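The drawer of no return

2 comments | 14 shares

I have been putting off writing about cables for years, mainly because it would mean dealing with mine. Then in January 2026 I went looking for a bit of speaker wire, pulled open the bottom drawer of the sideboard, and the drawer came as far as my knuckles and stopped. Something inside had risen up and hooked itself over the lip. I got a wooden spoon in there eventually and pushed it down, and the whole lot came out in one piece, like a hairball, and sat on the rug looking at me.

My husband, Hamish Baird, is the sort of man who keeps the lead from every appliance we have ever owned. (There is a kettle flex in our house older than our marriage. The kettle went to the tip before we had a sofa.) I can't be too smug about it, though, as my own contribution is the offcuts. I rewired a doll's house for my niece one winter and bought far more than I needed, and I've never been able to throw away a length of wire that still looks new. It's such lovely stuff! Bendy and shiny and always in cheerful colours, and who's to say there won't be another doll's house?

So I rang Sheena MacKinnon, who ran the repair bench at Skilleck for years and has untangled more wire than anybody I know. I thought she'd tell me to bin it. She was quite sharp with me.

"You'll bin nothing till it's apart," she said. "You don't know what you've got until it's apart. And put the scissors away."

Her method is slow and I'd recommend a flask. You clear a table, a proper big one, and you tip the heap out and leave it alone for a minute. Then you loosen it. You don't pull anything. You put both hands under and lift and let it drop, over and over, a bit like tossing a salad, until there's some air in it. Pulling is what everybody does first and it's how a tangle becomes a knot. Once it's loose you look for an end, any end, and you take that end backwards the way it came, under and over, and you keep hold of it. When a piece comes free you coil it there and then. If you lay it down straight, it will be back in the heap before you've had your tea.

I did mine on the dining table over two evenings with the radio on, and I have to say I loved it. I hadn't expected to. It's the same sort of pleasure as a jigsaw, only without the picture on the box, and every so often you free something you'd forgotten about completely. I found the charger for a camera I gave away. I found a set of fairy lights, working. Hamish found the aerial lead he had accused my brother of borrowing, and went very quiet.

Then there's the question of how you coil. I wind mine round my hand and elbow like my gran did with wool, and I've now been told off for it by three separate people. Sorin Vidmar, who does the sound for the ceilidhs at Buchanan, can hardly watch. He says winding it that way puts a twist in at every turn, and the wire remembers, and next time you throw it out across a floor it springs up into loops and trips the fiddler. He does one turn over and the next turn under, all in the fingertips, and it falls into a flat ring as though it wanted to. I practised with a washing line in the hall. I'm getting there, slowly, though I still go wrong if someone speaks to me.

Tying them up is where people spend money and I don't think you need to. Jagadeesh Pillai, my neighbour on the stair, swears by the paper ties off bread bags for thin stuff and strips cut from an old bicycle tube for thick. I tried a pack of smart fabric straps from Ullura, 6 in a pack, and they were very nice and I had lost four by the weekend. Bread ties it is. For labels I write on masking tape and fold it round like a wee flag, and I put what the lead is FOR, never what it is. "Black lead" helps no one. "Printer, back bedroom" does.

As for the offcuts, I've kept them. Of course I have. They've got a biscuit tin each now, and the tins live on the shelf with the lids on, and in May I'm going to do the big box in the loft, which Hamish says has nothing in it but Christmas. I have my doubts.

Colour was what got me through the wire end of things, and if you're facing a heap of your own I'd start there. Choose one and be faithful to it. With red, black and yellow all looped through each other, I'd go for the red every time, as it's easy to follow with your eye even where it dives under something else, and I'd leave the thin black ones till last, with those big wandering loops that seem to belong to everything at once. Yellow I'd do in the middle, with a biscuit.

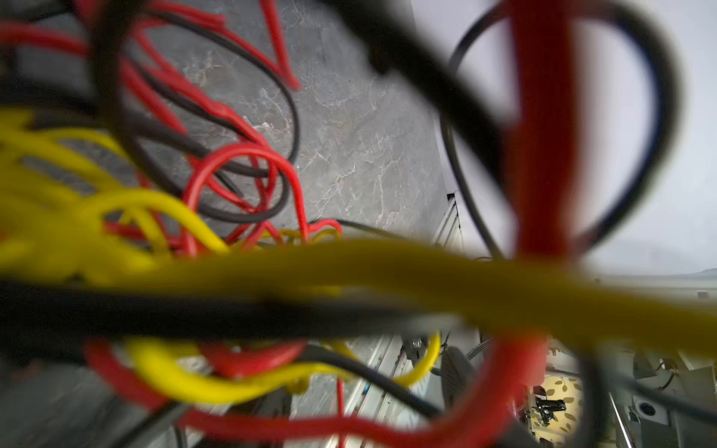
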